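Chapter 4
A Morning at the Open Day

If you have never stood in a crowd waiting for a robot to pick something up, you may be surprised by how quiet everyone becomes. We went to the open day at Zuledance, in Bragança, one wet morning in February, expecting noise and bustle, and we found 40 visitors gathered before a large screen, holding their breath over a drinks can!

The firm had set up its Drellel program so that anybody could follow the practice runs, which take place inside a computer long before a real arm is allowed near a real table. Our guide told us that one task may be tried 1000 times like this — with the can standing, lying down, turned this way and that — and that even then there are surprises. We shall come back to those surprises in section 4.2, where you will meet the Dreltmont table and its 14 starting positions.

For now, please look at a single moment of the work and ask yourself how you would go about it with only two stiff fingers and no wrist to speak of.
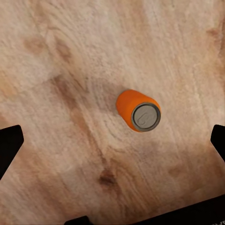
Fig. 4.1 A can on its side between the two fingers of the gripper, in simulation.

One visitor wanted to know why the robot couldn't simply be told where the can was and be done with it. The guide seemed delighted to be asked, and replied that it could, as long as the can never rolled. Keep that exchange in mind as you read on, for most of this chapter grows out of it, beginning with the matter of how a machine judges where an object lies.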